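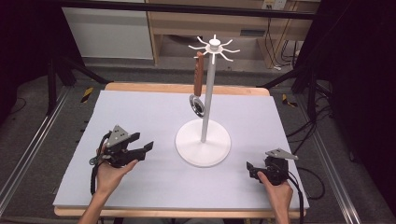 How many things can hang on the stand at once?

Eight, one to a hook, and it stays steadiest when you spread them around the pole instead of filling one side first.

Lirkside Eight-Hook Mug and Utensil Tree
Item no. 1131
Color: white

We have carried a lot of mug trees over the years, and this is the one that keeps going home with the people who work here. It's a very simple thing! A flat round base, one slim pole, and eight curved hooks that spread out from the top like a star. All white, so it sits happily next to almost any tile or countertop.

What we love most is that the hooks are all up high. On the older kind of mug tree, with pegs sticking out at different levels, the bottom row is always too low for anything long. On this one a ladle or a serving spoon hangs straight down alongside the pole with its whole length free -- and you can still get at it with one hand while the other is busy stirring. Lorraine Dawber in our shop has hers by the stove with measuring cups on one side and short wooden-handled tools on the other, and she says she has stopped opening that drawer altogether.

It's good for mugs too, of course. Regular coffee mugs fit well. Very wide soup mugs will bump into each other if you put them on neighboring hooks, so skip a hook between them (four big mugs look great this way, by the way).

Setting it up

The tree comes in three parts: base, pole, and hook top. Screw the pole into the base until it stops, then set the hook top on and tighten the small knob in the middle. Finger tight is plenty. If the top starts to turn when you pull a mug off, give the knob another quarter turn.

Size and weight

Height, assembled: 40 cm
Weight: 900 g
Hooks: 8
Finish: smooth white coating

Care

Wipe with a damp cloth and a little dish soap, then dry it. Please don't put it in the dishwasher. Grease from the stove tends to settle on the upper side of the hooks, and a soft toothbrush gets it off in no time.

What will and won't hang

Anything with a handle, a loop, or a hole near the end should go on fine. Chunky handles without a hole won't, but a bit of kitchen string tied around the end solves that. We don't suggest cast iron of any size -- the stand will lean.

From a customer

"I bought it for mugs and it lasted one day as a mug tree. Now it holds my tea strainer, two small whisks, a coffee scoop and the bottle opener we could never find. I came back for a second one in July, and THAT one has the mugs." -- Denise Dobson

Goes well with

Brustusard short utensil set, wood handles
Lirkside round cork mat (fits under the base, kind to glass tables)
Entwistle stacking mugs, set of four

Spare parts

Lost the knob in a move? Ask for part 3963. It fits every white Lirkside tree with the eight-hook top, and we keep a small box of them behind the counter.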